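Home | About the Board | Meetings | Licensing | Complaints | Contact

FLIDLOW CHILD WELFARE REVIEW BOARD
Minutes of the regular meeting held 22/10/2022
Kukengate Annex, lower meeting room

The chair called the meeting to order at 9:30 a.m. A quorum was present. The minutes of the previous meeting were approved with one correction: under item four, "Okovport district" should read "Okovport intake office."

1. Emergency placement reporting

The intake supervisor presented the written report on emergency placements. Under the current rule, the after-hours desk must notify the county attorney within four hours of a child being removed from a home. In 14 cases during the reporting period the notice was late. The supervisor stated that most of the late notices came from the Okovport office on weekends, when the desk is covered by telephone only.

Members asked whether the families in those cases had received their hearing dates on time. The supervisor replied that all had, although two dates were given orally and confirmed by letter afterward. The board directed that dates be given in writing at the time of removal. Motion carried.

2. Hospital referrals

The board reviewed the draft agreement with Hedegaard Hospital on referrals from the emergency room. The hospital has asked that nurses be allowed to file Form 1219 electronically and that a caseworker's direct number appear on the receipt. Counsel advised that the electronic form is acceptable provided a signed copy follows. One member objected to the wording of section two, which does not say who stays with the child while a caseworker is on the way. Section two was returned to staff for redrafting. 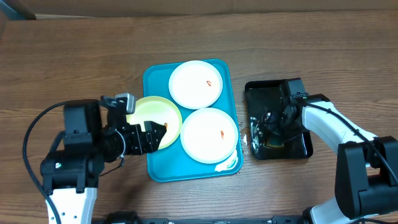
Tray with three plates.

3. Home day care licensing

Staff reported on overdue inspections of licensed home day care providers. Two providers have been placed on provisional status pending repairs to exterior stairs. A third has surrendered its license and has notified parents by mail. The board voted to raise the late renewal fee to $200, effective with the next renewal cycle. One member voted no and asked that the vote be recorded.

4. Public comment

A resident of the Kukengate neighborhood asked why complaint outcomes are not mailed to the person who made the complaint. The chair explained that state confidentiality rules limit the reply to a notice that the matter is closed. A grandparent raising two children asked for evening hours at the Okovport office. Referred to staff.

5. Next meeting

The redrafted hospital agreement will be placed on the November agenda. The board entered closed session to discuss a personnel matter and took no action. The meeting adjourned at 11:50 a.m.

Comments (3)

okov_parent: Evening hours have been requested before. Please put it to a vote this time.

RN on nights: We need section two settled. Somebody has to be named.

stairs22: Is the $200 per provider or per location?

Last updated: after approval by the board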